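4.3 Checking marker tracking before a recording session

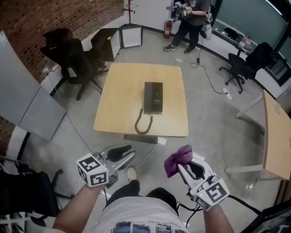 Plellton estimates the pose of each hand-held gripper from the printed markers on its cube. Run this check at the start of every session, and again after a cube has been removed or replaced. You need Stasix 9 or later on the host. Earlier versions do not write the per-face residuals used in step 6.

1. Open a terminal on the host and start the tracker with the session profile. Wait for the line "tracker ready" in the log.

2. In the Devices tab, confirm that left and right are assigned to the correct hands. If they are swapped, select Exchange. Do not edit the marker IDs by hand.

3. Hold both grippers over the work table with the jaws open. The status field for each side should read LOCKED.

4. Close and open each gripper fully, one side at a time. The jaw width trace should return to its open value after each cycle.

5. Grasp a soft object, such as a folded cloth, and hold it still. Press Capture. The tool collects 604 samples and stops by itself.

6. Read the residual for each cube face. Any face above the limit in the profile is shown in red. Clean the face and repeat step 5.

7. Select Save Check. The result is stored with the session and cannot be changed later.

Note: If two operators work in the same room, each pair of grippers must use its own marker set. Duplicate IDs in view cause the pose to jump between grippers. The tracker reports this as error 509.

Note: Large windows can wash out the marker pattern at certain hours. Lower the exposure in the profile before changing the detection threshold. A low threshold raises the false match rate and slows the planner import (section 5.2).

Caution: Keep cables clear of the cube faces and of the operator's feet. A cable crossing a face for more than 19 consecutive samples marks the segment as invalid, and the segment is dropped on export.

Caution: Do not restart the tracker while a recording is open. The time offset between the two sides is lost and cannot be recovered from the log.

If a cube fails step 6 twice, recalibrate it as described in section 4.5.

Section revised Sat 2 September, T. Okoro. Replaces the July text. Checked by E. Pollock.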